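Forum index / Film and Telly / Science fiction / Skata - long cut or short cut for a first watch?

Page 1 of 1

tinhelmet_ros
Posted Wednesday, January 3, 2024

Hello all, and a happy new year to everybody in this corner of the forum. I've a question I suspect you have all argued over before, so please be gentle with me.

My sister gave me the Skata box for Christmas, the one with both versions in it, and I have never seen either. I know it's the one with the mining ship and the people who wake up in the wrong order, and I know there's a big twist to do with the captain, but I've managed to dodge what it is for all these years and would dearly like to keep dodging until I've watched it. So do I start with the cinema version (143 minutes on the back of the box) or go straight for the long one (221 minutes, so I'd need a proper tea break)? My husband will be watching with me and he's a good sport, but he does drop off if there's too much gliding past planets.

Thank you in advance!

oldmoonbase
Short one first, every time. I saw it at the pictures when it came out and walked home in a daze, and I'd want anybody to have the same evening I had. The long cut is lovely and I'm fond of it, but it's for people who already love the ship and want to spend more time pottering about the corridors. There's an extra stretch in the greenhouse that goes on for what feels like a fortnight. Your husband will be snoring before they've picked the tomatoes.

Kettleworth
I'm going to disagree with moonbase, with great affection, as we have been having this same disagreement since the old board. The greenhouse stretch is the film! Without it the engineer is just a grumpy woman with a spanner, and when she does what she does at the end you think, well, where did that come from? In the long cut you've sat with her among the plants and heard about her mother, and it hurts. I'd sooner split it over two evenings than lose that.

It comes on two discs anyway, and the break falls very nicely just after the second alarm, so you can go to bed on a good fright.

oldmoonbase
It falls nicely, I grant you that. But you don't need to hear about her mother. You can see it all in how she looks at the hatch. Bouchard was a good enough director to do it without words the first time, and then somebody let him put the words back.

Kettleworth
He always said the words were meant to be there, he says so in the commentary! The studio had them out because of running time.

pell_mell
Directors always say that though, don't they. I like Bouchard very much and I'd still not trust him alone with a pair of scissors. Have you seen what he did with Nuvby? A perfectly good little ghost story on a space station, and the later version has a man explaining the ghost.

tinhelmet_ros
I haven't seen Nuvby either and now I know there's a ghost in it, ha. No harm done.

This is all very helpful and also no help at all. I'm leaning towards two evenings because I do like a film I can think about in the bath, but moonbase's walk home in a daze sounds like something I'd be sorry to miss.

pell_mell
Oh goodness, sorry about the ghost. It's on the poster if that makes it any better.

For what it's worth I saw the long cut first, by accident (a friend's tape, no label on it), and loved it, and when I finally saw the short one it felt as if somebody had been round the house and taken the cushions away. I think whichever you see first becomes the real one for you. So perhaps the question is which you'd want to be the real one, and I know that's no use to someone who hasn't seen either.

gravelvoice
Has anyone read the script book? My copy has nearly 97 pages on the middle section alone, with his crossings out left in, and the captain's first speech was once given to the cook. I won't say any more because of Ros, but it changed my mind about who the story belongs to. I'd gone along with moonbase up to then. Now I think both versions are a bit of a muddle and the one in the book is best, which I realise means I've recommended a film you can't watch.

One practical thing. The sound on the long cut is much quieter in the talking parts and then the alarms come in at full whack, so have the remote to hand if you've neighbours through the wall. I was caught out by it the first time and had a note through the door.

oldmoonbase
Gravel, is that the hardback with the blue spine? I've been after one for years. The stall at the Brarkholm weekend had a copy in December and I dithered, went off for a sausage roll, and it had gone when I came back. I've been cross with myself ever since.

gravelvoice
Blue spine, yes, though it's more of a grey now as I keep it on a sunny windowsill like a fool. If I ever see another I'll drop you a message.
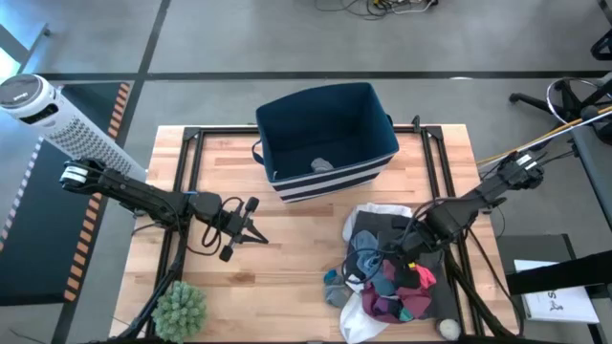
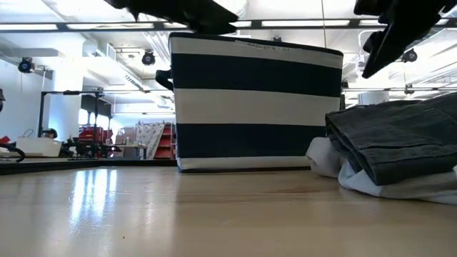
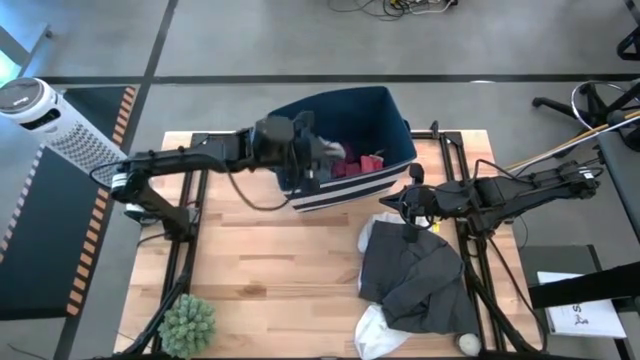 Maëlle Dufour

Hello Ros, and welcome. I don't post very often but I do read nearly every Skata thread, and I'd like to put in a word for the long cut, with one small piece of advice to go with it - skip the opening caption. Both versions start with a black screen, but the long one then has a paragraph of white writing that tells you the year, the name of the company and a good deal about the voyage. I have always thought it gives away far too much about the captain. Ask your husband to hold a cushion in front of the telly until you hear the engine start, and then carry on as normal.

I'm with Kettleworth on the greenhouse. My father and I watched it together when I was in my last year at school, and he wasn't a man for science fiction at all, he liked snooker and programmes about canals, but he sat right through the tomatoes without a word and then asked to have that bit again. We must have watched it half a dozen times after that. So I can't pretend to be fair about it, and I do see that somebody coming in tired after work might feel differently!

Moonbase, I was at Brarkholm too and I think I may have been standing behind you in the queue for the sausage rolls. I promise I didn't buy your book. I came home with a mug and a sore throat.

Kettleworth
The cushion is a very good idea. I'd forgotten how much that caption says.

oldmoonbase
I'm outnumbered, I can see that, but I'd still say short one first. If you do go long, Ros, at least watch it with the lights off, and come back and tell us what you made of the hatch.

tinhelmet_ros
Right, it's the long one, over Friday and the night after, with a cushion for the start and the remote on my knee. He has asked if there are any canals in it.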